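Stikard: Shared Desk Room FAQ

Aug 10, 2023
By Essam Bouazza

Search this site Search Clear

These are the questions we get most often from people using the long room on the ground floor, the one we call the desk room. It is a shared work and storage space. If your question isn't covered, write it on the request sheet or speak to Driss Ashour at the front office.

General questions

Who can use the desk room?

Anyone with a Stikard membership, and anyone working on a Tondico or Benmoussa order while that order is open. Visitors can come in with a member but can't leave things there.

Do I need to book?

Not for a desk. You do need to book if you want one of the long desks to yourself for more than half a day, for instance for packing a large order. Booking is done through the front office. Phone extension 978.

Is there a charge?

Desk use is covered by membership. Storage is free for the first month and charged after that by the box, whatever its size. Current rates are on the storage form.

When is it open?

Same hours as the rest of the ground floor. The door code changes in April each year and the new one is sent to members by email. Please don't pass it on.

Desks

Can I leave my work out overnight?

Yes, on the part of the desk you've been using. Put a sheet of paper on it with your name and the date you'll be back. Anything with a note on it stays where it is. Anything without one may be moved to the shelves or boxed up when the desk is needed.

What does a note need to say?

Your name, a way to reach you, and when you'll be back. "Please don't touch" on its own isn't enough. We had several of those last winter, all in the same black marker, and couldn't tell who had written any of them.

Can I leave a laptop?

You can, at your own risk. We don't lock individual desks and our insurance doesn't cover members' equipment.

Can I move the furniture?

Please leave the desks where they are. The aisle between them has to stay wide enough for the big trolley, and the trolley is wider than it looks. Chairs can go anywhere as long as they come back.

Someone else's papers are on the desk I want to use. What should I do?

Stack them without changing the order and slide them to the back. If they take up more than half the desk, ask the office first. Don't put papers into a box that already has things in it, even if it looks like the right one. The Irkis invoices went missing for 2 weeks that way.

Small things

What counts as a small thing?

Anything that would be lost in a large box: remote controls, calculators, cables, pens, hand fans, stickers, cups, chargers. Most of the mess in the desk room is made of these, and most of the messages we get are about them.

Where do remote controls go?

Back with whatever they work. If you don't know what that is, leave the remote on the desk and tell the office which desk it's on. Taking the batteries out to use in something else is a nuisance for the next person.

Is the calculator for everyone?

Yes. It can be used at any desk but shouldn't leave the room.

How should cables be put away?

Coil them loosely and fasten them with a tie or a strip of paper tape. Wrapping a cable tightly round your hand and tucking the end through works for a day or so and then it comes undone in the box with all the others. Spare ties are in the office. If you know what a cable is for, label it. Unlabelled cables are kept for three months.

I've found a fan, a pen or something else that isn't mine. Where do I put it?

Leave it on the desk for that day. After that it goes to lost property at the front office. Printed fans from events are often the same as one another, so if yours matters to you, write your initials on the handle.

Boxes and shelves

What sizes of box can I use?

Any sound cardboard box that one person can lift. Very large boxes are accepted if they are mostly full of light things. We sell two sizes at the office, code 1780 (small) and code 3053 (large), and they stack properly on each other. Boxes from shops are fine too.

How should a box be labelled?

On the side that faces the aisle, with your name, what's inside in a few words, and the month it came in. Labels on the lid disappear as soon as another box goes on top.

Can boxes be left open?

Only while you're filling or emptying them. An open box on the floor tends to be treated as a bin or as a place for odds and ends. If you need to break off for the day, fold the flaps in.

Can I put boxes under the desks?

Yes, one per person, pushed right back. The bin needs to stay where people can reach it.

How high can boxes be stacked?

Shoulder height against the back wall. Nothing should be stacked in front of the door.

What goes in the glass cabinet?

Small items that are on display and aren't to be borrowed. Ask Driss if you want something added or taken out.

What about books and binders?

Books and binders go upright on the shelving, spines out. When the shelves are full, which is most of the time, ask the office before starting a pile. We are trying to clear old binders this year and would be glad to have yours back with you if you no longer use them here.

What does the room look like on an ordinary working day?

Used. There will usually be papers and boxes on the desks, and you may have to make yourself a bit of space before you start. The two views are of a desktop with small things left out on it and of the length of the room towards the door.
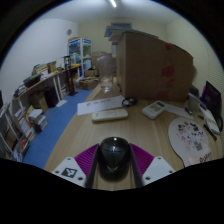
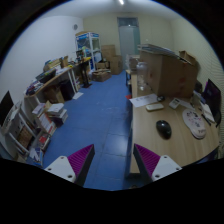
Tidying and clearing

Is there a set tidying day?

There's a clear-up in the last week of each month. Members get an email a few days before. You don't have to come, but your things do need to be labelled by then.

What should I do first if I'm helping?

Start with paper on the floor and loose sheets on the desks. Keep anything with handwriting on it until its owner has been asked. After that, do the small things, then the boxes. Leave the shelves till last, as they take the longest and can wait for the next month if time runs out.

Can I throw away something that is obviously rubbish?

Packaging and dried-up pens, yes. Anything else should be checked with the office.

How is the floor cleaned?

Swept weekly and mopped once a month after the clear-up. Please lift boxes when moving them. Dragging marks the blue floor, and the marks are hard to get out.

My box has gone. Who do I ask?

Driss Ashour. He keeps a list of what was moved during each clear-up and where it went.

Related pages

Storage form and current rates
Packing an order: which desk to book
Lost property list
Returning borrowed equipment
Changes to the door code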